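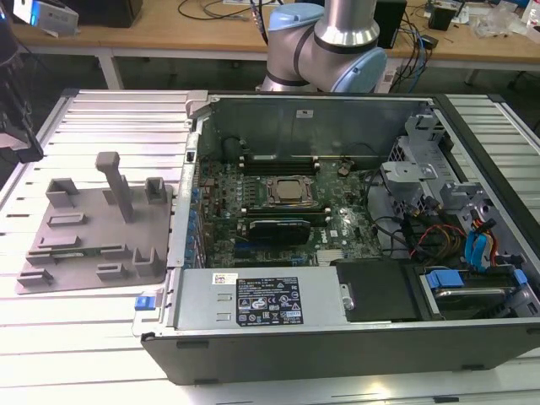
Parallel gripper vs. suction for desktop teardown

Siiri Toom
Comparing a Stirkov parallel gripper (50 mm stroke) with a Tundus suction cup for pulling memory and drives from a tower on its side. The fingers hit the neighboring slots -- the cup loses seal on labels. Which would you keep?

Leilani Castellanos
Parallel, with narrower fingertips. Print them 4 mm thick and cap the force at 10 N. Keep the cup for flat covers.

dandedine_user
suction worked ok for me, try a softer cup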